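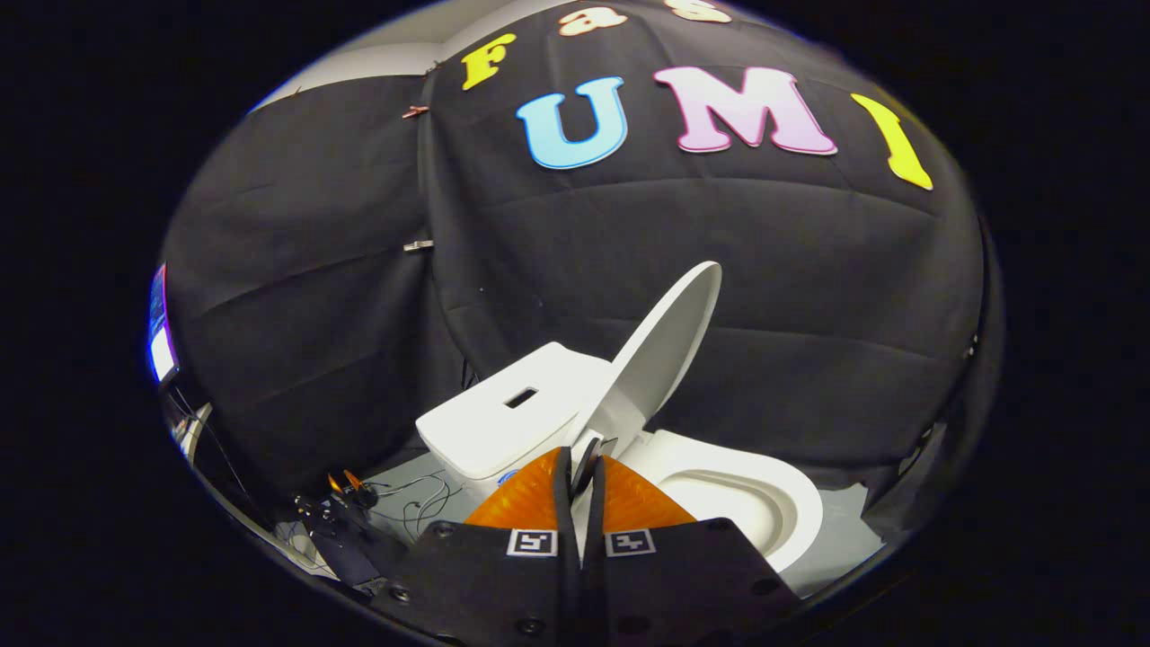 Figure 5. View from the wrist camera of the hand-held gripper at the toilet station, seat lid raised. The square markers on the two fingers are used to recover jaw opening.

4.2 Comparison of finger pads on the hand-held gripper

The second set of trials compared two finger pads on the same hand-held body. The first was the ribbed, translucent orange pad shown in Figure 5, which is soft and roughly triangular in profile. The second was a flat pad cast by Zateo in a harder grade of the same material. Both fit the black finger plates without changes to the plates themselves, so the marker positions and the camera mount were left as they had been in Section 4.1. Pads were exchanged between blocks and the jaw opening was calibrated again after each exchange.

The task was to lower a raised toilet seat lid and then raise it again. It was chosen for two reasons. The lid turns about a fixed hinge, so any error in the path of the hand appears as slip or as side load at the pads. The lid and bowl are also smooth and white and offer few features for visual tracking, whereas the backdrop behind them has large coloured letters with hard edges. Tracking was expected to lean on the backdrop when the lid was up and to weaken when the gripper was pointed down into the bowl.

Demonstrations were recorded at the Fidcombe laboratory in November. The full set holds 1,070 demonstrations, divided between the two pads. A demonstration was rejected if either finger marker was lost for more than seven frames in a row, or if the estimated hand path contained a jump larger than the limit given in Section 3.3. Rejected demonstrations were not repeated.

The ribbed pad gave the lower rate of slip during lifting. Its ribs bent around the edge of the lid and kept contact while the angle between hand and lid changed. The flat pad held well at first contact but tended to peel away past the middle of the arc, and operators corrected for this by turning the wrist. These corrections are plain in the recorded paths and make the flat-pad data less uniform. During lowering the difference between the pads was small.

The ribbed pad had two drawbacks. Bending of the pad means that jaw opening measured from the markers does not equal the distance between the contact surfaces. The error grows with grip force, and a single linear correction removed only part of it. The pads also stand above the markers in the image and hide a part of the view directly ahead of the fingertips. With the flat pad, which is shorter, the contact point stayed visible for longer.

Policies were trained separately on the data for each pad and run on a McIntyre arm fitted with the matching fingers. Each policy was trained for 4,000 steps with the settings of Section 3.5, and no data were shared between pads. The policy trained with the ribbed pad completed the lift more often. Most failures with the flat pad occurred late in the lift, in the same part of the arc where operators had made wrist corrections. Failures with the ribbed pad were mainly poor first grasps, in which one pad folded under the lid edge and the arm continued upwards without it.

We also repeated the lift with the controller stiffness reduced. This helped the flat pad and had little effect on the ribbed one, which suggests that compliance at the fingertip and compliance in the arm can partly stand in for each other on hinged objects. The result should not be carried over to free objects without further tests. The Skerkness trials in Section 4.3 use the ribbed pad throughout.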